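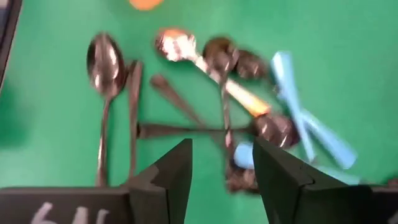

2018-03-20

Polishing trials, third round. Left the Skorkora paste on for 36 hours, as the Weltanden sheet asks, and got the same gray haze as last time, only more even. Progress of a sort.

Went 500 grit, then 1000, then felt. Drornedden stock takes the 1000 well and the Ikonen stock sulks at anything past 500 - old news to whoever borrowed my good felt wheel. Please return it.

Spoon bowls still need doing by hand. My thumb has lodged a complaint.

Next: same paste, 3 hours, warm water rinse. Order more felt.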